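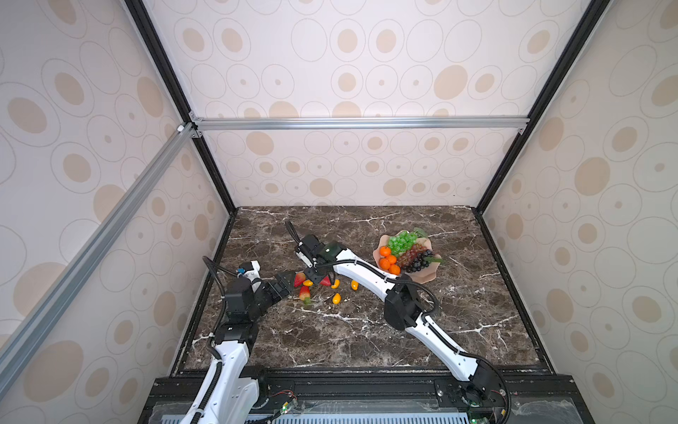 Amos Strickland told us he nearly didn't apply last year, as he couldn't read music and hadn't sung in front of anyone since school. He sent the form in at ten to midnight, came to the first rehearsal with a cold, and is still with us. So if you are hovering over the form, please fill it in!

Singers wanted: Kutley Community Choir, autumn project

We are looking for new voices for a piece called Briker, written for us over the past year by the composer Ida Rieger. It is for a large choir, two accordions and a small brass group, and it sets letters sent home by people who worked on the canal boats. Some of the letters are very funny. One is nearly all about a stolen cheese, and the basses get to sing it.

We have 69 singers at the moment and Ida has written for 112, so there is plenty of room. We would love more tenors (who wouldn't?) and low altos, but every voice type is welcome and we don't hold auditions. If you aren't sure what you are, come along and we'll try you in a couple of places until it feels comfortable.

What it involves

Rehearsals start in August and run once a week from 7.15pm to 9.15pm in the upstairs hall at Birkosano, with a tea break in the middle. The piece lasts 70 minutes and we learn it bit by bit, mostly by ear, with recordings of each part to practise with at home. You will get a printed copy too. Please try to come to at least two rehearsals out of three, and to both of the long ones just before the concert.

The concert is in November in the Siddiqui Building, which has a lovely warm sound and terrible parking. We'll share lifts.

Who can join

Anyone aged 16 or over. You don't need to read music or to have sung in a choir before. About a third of last year's group hadn't. The hall has a lift and a hearing loop, and we can print the words in large type if you tell us beforehand. Children are welcome to sit and draw at the back, as long as an adult singer is with them.

Cost

The project is free to join. A grant of £2000 pays for the hall and the accordion players, and we pass a bucket round at the break for biscuits and milk.

How to sign up

Fill in the short form on the choir page, or leave your name and phone number at the Birkosano front desk, marked "choir". Tell us which voice you think you are, or put a question mark. The form closes at midnight on the last day of July. You'll have a reply from Ida, who reads every form herself, and the first two songs will come with it so you can start humming.

Bring a pencil and a water bottle to the first rehearsal. The side door is the one to use after 7pm.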